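Home
Programs
Laboratory
Gallery
Contact

Teaching by Demonstration: Desktop Disassembly
Brilside Center for Applied Automation
Posted 16 Aug 2024

The Brilside Center for Applied Automation studies how robots may learn repair and recycling work from people who already know how to do it. This page concerns the desktop disassembly project, conducted at the Center's laboratory in Elholm with support from the Ogunleye Fund. It is intended for partner schools, equipment donors and members of the public who have asked how a task is shown to a robot.

About the Project

Discarded office computers contain parts that can be used again, provided they are taken out with care. The work is well understood by technicians but difficult to write down as a fixed set of instructions. Cases differ from one model to the next, cables lie in different places, and a drive that slides out easily in one machine may bind in another. The project therefore begins with demonstration. A trained operator carries out each step through the robot, and the motion of the arm, the opening of the gripper and the camera views are stored together as one record.

The present collection holds 2569 records, made with 336 donated computers. Each record covers a single step, such as lifting out a memory module or removing a hard drive with its caddy. Records in which the operator had to stop and begin again are kept and marked as such. They are of use to the group that studies recovery from errors.

How a Task Is Shown

Two methods are in regular use at the Center.

In hand guiding, the operator holds the arm and moves it through the task directly. The method is quick to learn and suits broad movements, such as the approach to a case or the return to a resting position. New operators begin here and spend their first sessions with an empty case.

In remote control, the operator sits at a separate station and moves a hand controller, which the arm follows. The operator's hands stay out of the camera views, and the speed of the arm may be scaled down for close work. Most of the drive and memory steps are recorded this way. Operators are asked to pause briefly once the gripper has closed — the pause makes it easier to divide the record afterward.

Neither method is treated as the standard against which the other is judged. Some steps have been recorded both ways so that the results may be compared, and a report on that comparison was circulated to partners in March.

Operators

The Center has trained seven operators under the direction of Hina Ghumman, Laboratory Supervisor. Training covers safe conduct near the arm, the use of the stop button, the handling of computer parts and the naming of records. An operator is approved for remote control of drive removal only after completing the step by hand at the bench and then by hand guiding.

"A good demonstration is steady and complete," Ms. Ghumman writes in the operator handbook. "Speed is of little value to us if the grip is poor or the path is unclear."

Computers are received through the Masport Reuse Depot. Donors are asked to erase all personal data before delivery. Drives that arrive without a signed erasure form are set aside and are not used in the laboratory.

Access to the Records

A starter set of 1000 records is available to partner schools on written request. Requests should name the course or study for which the records are needed and the member of staff who will be responsible for them. The full collection may be consulted at Elholm by appointment. Pictures from the gallery may be reproduced for teaching purposes with credit to the Center.

Group visits to the laboratory are arranged through the Programs Office. Visitors under 16 must be accompanied by a teacher or parent, and closed shoes are required on the laboratory floor.

Gallery: Work at the Bench

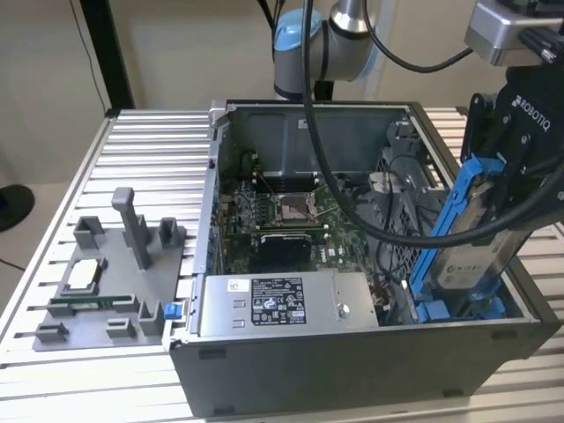 Hard drive removal. The gripper holds the drive in its blue caddy over the open case; a memory module stands in the fixture plate at left.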